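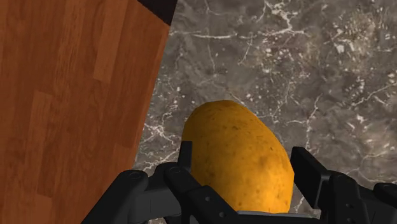 Home | Projects | Team | Download | Contact

Filed under: Student Projects / Robot Learning / Term Reports

Collecting Pick-and-Place Examples in a Simulated Kitchen
Project Justlow, final report
11/8/20

What we set out to do

Our project is called Justlow, and the goal was to build a set of example runs that a robot arm could learn from. We wanted a learning system that watches a person move things on a kitchen counter and then tries the same job alone. Before any of that can happen, somebody has to make the examples, and making them well took up nearly the whole term. We thought it would be the dull part. It was easily the part we argued about most, and the part we enjoyed most too!

Everything was done in simulation. The Pestdale robotics lab has one real arm and a long waiting list, and a simulated kitchen doesn't mind if you knock over the same cup all afternoon. Ours has a marble counter with wood on both sides of it, a Franka arm, and a small collection of objects to place on the counter.

How an example is made

One person drives the arm by hand controller while the simulator saves everything: joint positions, how far the gripper is open, where each object is, and the pictures from two cameras. One camera rides on the wrist and looks out past the fingers. The other is fixed in the room and takes in the arm and the counter together. Each run also gets a one-line instruction in plain English, typed in before the driver starts. "Pick up the potato" is a typical one.

We started out with the instruction typed in afterward, and that was a mistake. Drivers wrote down what they had ended up doing, so a run that was meant to be about the plate became a run about the phone the minute somebody bumped it. Typing it first fixed the problem in one afternoon.

We named our recording tool Trurkance. It does very little, on purpose. There is one button to start, one to stop, and one to throw the run away. The third button got the most use by far in the first weeks.

What we learned about grasping

Round things are hard. A phone has flat sides and straight edges, but it is thin and lies flush with the counter, so the fingers tend to scrape. A potato sits up nicely and then rolls off the moment one finger touches it before the other. Our best drivers learned to come straight down, line up the finger plates with the long sides, and close slowly. You can see the habit in the joint data - the wrist barely turns in the last second before the grip.

The closing speed mattered more than we expected. In March, when we ran our first small trial, the gripper closed at full speed every time, and potatoes shot off the counter like soap. We slowed it down and the number of thrown-away runs dropped right away.

We also changed the layout after every 20 runs. If the plate is always in the same place, the learner can do well by remembering the counter and never looking at it. So objects were moved, turned, and sometimes taken out, and we kept a few items around that had nothing to do with the instruction. The fixed camera is the best check on this, with the marble running the length of its view and the arm holding its catch just over the surface, a white plate and a phone lying nearby.

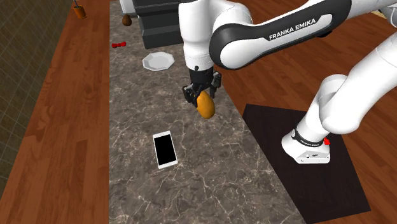

Sorting and counting

Our target was 800 runs. We finished with 757 that passed review, and we are very happy with that. Review meant that a second person played back the run at double speed and answered three things: did the arm do what the instruction said, did anything pass through anything else, and did both cameras save properly. A run that failed any of these was left out of the final set.

The middle check caught some wonderful nonsense. Early on we had a cup that sank slowly into the wood, and a plate that shook whenever it was left alone. Both came from collision shapes that didn't match the visible ones. We rebuilt the shapes and recorded those runs again.

First training results

We trained a small model with Vrabec, the training code our department shares, and tested it on 20 new layouts. We didn't have time for a full study, so please treat this as a first look. The model reached toward the correct object most of the time, which got a loud cheer in the lab. It was much weaker at the grip itself, especially when the object lay at an angle to the counter edge. Our guess is that we don't have enough examples with the wrist turned.

Watching it hesitate over a potato and then correct itself was the high point of the term - we had done that same little correction by hand so many times, and there it was coming back at us.

Next steps

More turned-wrist examples come first. After that we want to record failed grasps followed by a second try, and keep them in the set with their own label. We threw plenty of those away and now wish we had them. The lighting also needs more variety, and so do the counter materials. The recorder and the layout files are on the Download page, along with notes on setting up the controller.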